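Speaker notes, student project session, Monday, January 24, 2022
Project Lemunel: handling clothing with two-finger grippers
Speaker: Cempaka Rondonuwu. Slot is 15 minutes including questions. Hakim takes the questions on training.

Slide 1. Title
Names and roles. Hakim Subramaniam, policy training. Sulastri Lumenta, hardware and finger pads. Cyrill Hämmerli, data logging. I did task design and the labeling rules. Thank Skurnholm for the use of the machine shop. Do not read the abstract aloud.

Slide 2. Problem
Rigid pick and place was last year's class assignment. Clothing is different in one respect that matters for us: the state of the object cannot be written down as a position and an angle. Two garments dropped from the same height land in two different shapes. Padded garments add a second problem. The fill compresses under the fingers, so the width at first contact and the width at a firm hold can be far apart. Closing to a fixed width either drops the garment or stalls the motor.

Pause here. Ask who has used a force threshold. Usually two or three hands.

Slide 3. Hardware
Hand-held grippers, one per hand, same linkage and same pads as the arm version. The operator works with both and the recordings go into one log. Pads are ribbed on the contact face. Sulastri tested smooth pads first and they slid on nylon shells. Black links, blue pads, pin joints. The linkage keeps the pads close to parallel over most of the stroke. Near full opening they toe out, and that is where most of our bad grasps begin.
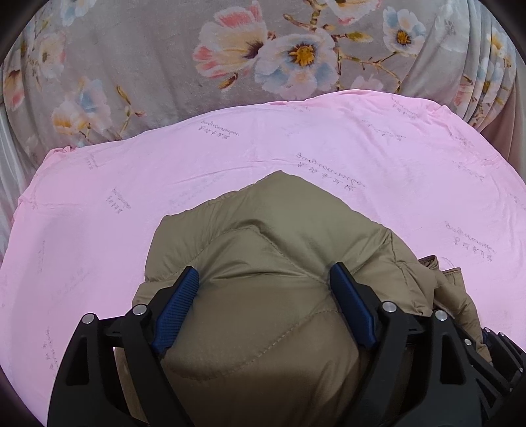
For quilted fabric the rule we settled on is to pinch across a seam wherever one can be reached. The seam holds the shell and the fill together, so the pads get a ridge to close on. Away from a seam, the shell can slide over the fill and the hold feels firm until the lift. Operators get this rule on the first day and forget it by the second. Cyrill added it to the checklist taped next to the logging laptop.

Second point on this slide: keep the other gripper close. If it waits far from the garment, the log fills up with travel and the model learns travel.

Slide 4. Data
230 demonstrations recorded. 166 kept after review. Most rejects were timing faults between the left and right logs, which is a software problem and has been fixed. The rest were operator errors: regrasping by hand, or stopping before the end pose.

Every session uses a real bed, made up with whatever bedding is there. We started on a plain lab bench in July and the first policy failed on anything with a print. If someone asks about simulation, say we tried Iltetti for two weeks and the cloth model was too stiff for padded items. Do not go further into it.

Slide 5. Labels
Each demonstration is split into reach, pinch, lift, spread, release. The boundary between pinch and lift was the hardest to agree on. Sulastri and I labeled the same set separately and disagreed on it more than on all the others together. We now mark lift at the first upward motion of the wrist, ignoring the cloth.

Slide 6. Status
Single-layer items are handled reliably. Padded items are not. Show the Uysal plot, left panel only. The right panel has an axis error that Hubert Hämmerli caught on Friday and the new export is not in this deck.

Slide 7. Next
Pad force sensing, 6 sensor boards on order. More sleeves. A second operator for every garment type.

Questions. Repeat each one into the microphone. If time runs short, skip slide 5.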